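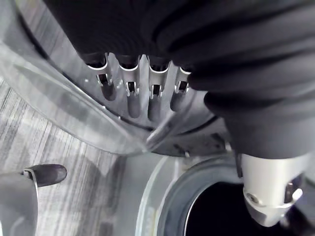 Langat Tenants' Society papers are now open to readers

We have been waiting to write this one! After eighteen months of sorting, the records of the Langat Tenants' Society have been cataloged and can be requested in the Medambridge reading room. There are 54 boxes of minute books, rent ledgers, letters, and dance tickets, and they tell the story of the Langat estate from its first 18 cottages onward.

The Society began as a quarrel over drains. Nafula Makokha, who cataloged the early volumes, found the first entry in a school exercise book, where a group of neighbors agreed to stop paying their water charge until the ditch behind Sulleck Row was covered over. It took two years (and a lot of very polite, very angry letters), but they got their drain, and then they kept on meeting.

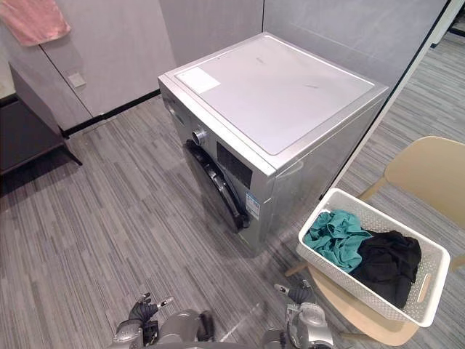
By the next decade the Society had a reading club, a coal fund, and a seed exchange that ran every January in the old dairy. The seed lists are wonderful. Members wrote comments beside each other's beans, and one person's marrows were clearly a sore point for years.

We were also very happy to find the women's section minutes, which everyone thought had been lost. Pendo Ndung'u came across them tied up with the coal fund receipts. They name 179 members, many of whom appear in no other local record we hold, so if your family lived on the estate, do come and look! 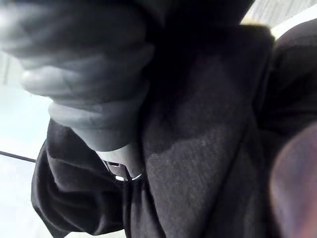

Brian Kaijage has been matching those names to the rent ledgers and has placed about 50 of them at an address so far. He would love to hear from anyone with letters or wedding invitations from Sulleck Row or Dairy Lane, even a single page. We can copy your papers and hand them straight back.

The ledgers for the last few years are fragile, and readers will be given copies of those. Everything else comes out in the original. Please order two days ahead, and bring a pencil. 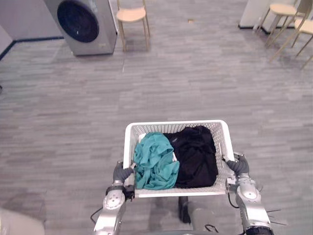 Talk: The Ditch Behind Sulleck Row

Ariel Malabanan will read from the exercise book and the letters in the upstairs room at Medambridge. Tea from half past six, free to members and guests.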